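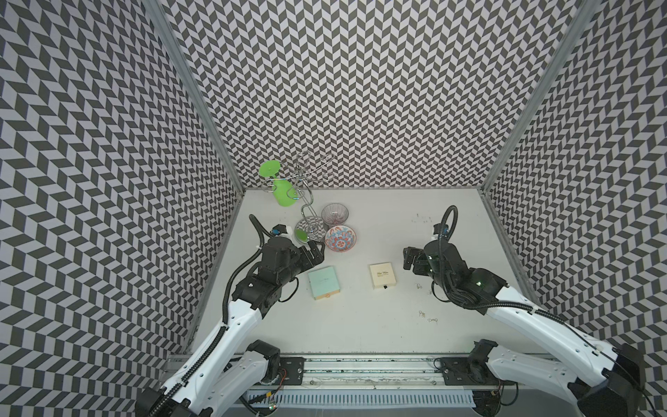

Figure 7.1 A metal wine-glass rack on a white work surface, with patterned walls behind.

Chapter 7
Changing Series: Does a Title Travel?

Motor racing likes to believe that a great driver is great in anything with wheels. The belief sells tickets, and it is rarely tested with much care. When a champion from one series enters a race in another, the promoter speaks of talent, the newspapers repeat it, and a poor result is put down to bad luck or the wrong tyres.

This chapter asks what the results can really tell us. We begin with the Stirna Touring Trophy, which has kept full records of its guest entries. Of 191 guest drivers, most finished lower than the regular driver in the sister car. Supporters of the guest system reply that a single weekend is too short a trial. They may be right, but they seldom say so when a guest wins.

We then turn to the Wekex endurance rounds, where guests drive about 300 laps before the October final. Their lap times do improve. Whether this shows skill carried over from another series, or plain practice, is harder to settle than team managers suggest — and the timing sheets leave out traffic, fuel load and the weather.

Before reading on, write down two reasons why a team might hire a famous guest even if it expected a slow race. Keep your answer for section 7.4, where we look at who pays for the seat.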